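Breselent Faux Stem Collection: a few months with flowers that don't need me

Posted Tue 7 July by Stefaniia Vakulenko

I should say up front that I used to be a snob about artificial flowers. My grandmother kept a bowl of dusty plastic roses on top of the television, and I swore I would never own such a thing. Then I moved into the apartment in Prurville, where the windows face a brick wall and every bunch I brought home sulked for four days and gave up. So in May I ordered a mixed set from Breselent — one big box, 14 stems, $62 with shipping — and I have been fussing with them ever since.

Out of the box

They come packed flat, so don't judge them on the first evening. Mine looked like they'd slept in their clothes! I bent the leaves outward one by one, gave the petals a little tug, and stood everything in a tall pitcher overnight. By breakfast they had relaxed into something I was happy to have on the table (my sister asked where I'd bought them, and she is hard to please).

There is a faint new-shower-curtain smell for the first couple of days. An open window took care of it.

The tall pink ones

These are my favorites by a mile. They're sold simply as "tall pink," but to me they look like gladiolus, and the color is a soft salmon that is much kinder to a beige room than the bright bubblegum I was bracing for. The ruffles are what sell it. The leaves are long and slender and go off in their own directions, so even a small bunch takes up a good deal of air, and you'll want a heavy vase. I tried them first in a light glass one and it tipped over twice before lunch.

If you plan to move them from room to room, wrap a bit of tape around the stems just under the blooms. It keeps the heads together, and you can tuck it behind a leaf later if the color bothers you.

The little purple ones

I didn't expect much of these and they've grown on me. The petals are small and clustered, good for filling in low around the taller stems. On pale wood they look especially nice, while on my dark sideboard they more or less vanish. The stems are short, though, and I do wish Breselent made them longer. In anything deeper than a jam jar they sink right down out of sight. 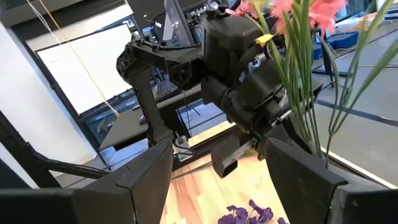 Cleaning and wear

I dust them with a soft paintbrush every other week, and it takes me as long as a cup of tea takes to cool. One pink petal has come off so far and went back on with a dab of craft glue. I haven't noticed any fading, but remember my brick wall — a sunny house in Hrytsenko might tell you a different story.

Would I buy them again?

I would, and I have. A second box is on its way to my mother in Husodbridge, pink stems only this time.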